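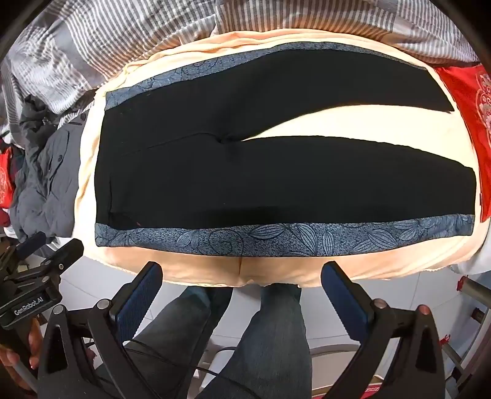
Black trousers laid out on a bed.

Keeping black cotton black

Most fading in dark cotton comes from abrasion and detergent residue. Turn the garment inside out, close the zipper, and wash at 80 °F on the short cycle. Use liquid detergent; powder can leave pale streaks along the seams.

Fill the drum no more than halfway. Set the spin to 600 rpm. Higher speeds press in creases that then wear lighter than the cloth next to them. If the rinse water is still cloudy, run a second rinse with no softener.

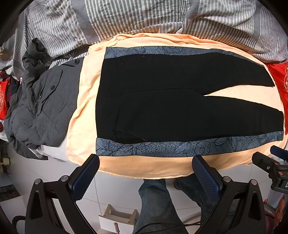 Black pants laid flat, waistband at left.

Dry in shade. Pull the seams straight by hand while the cloth is damp, then leave it alone for 2 hours before turning. Iron on the reverse side only, on medium, with a press cloth over pocket seams to prevent shine.

Re-dye when the knees turn brown. Polyester thread will not take cotton dye and will show.

Text: Babak Fallahi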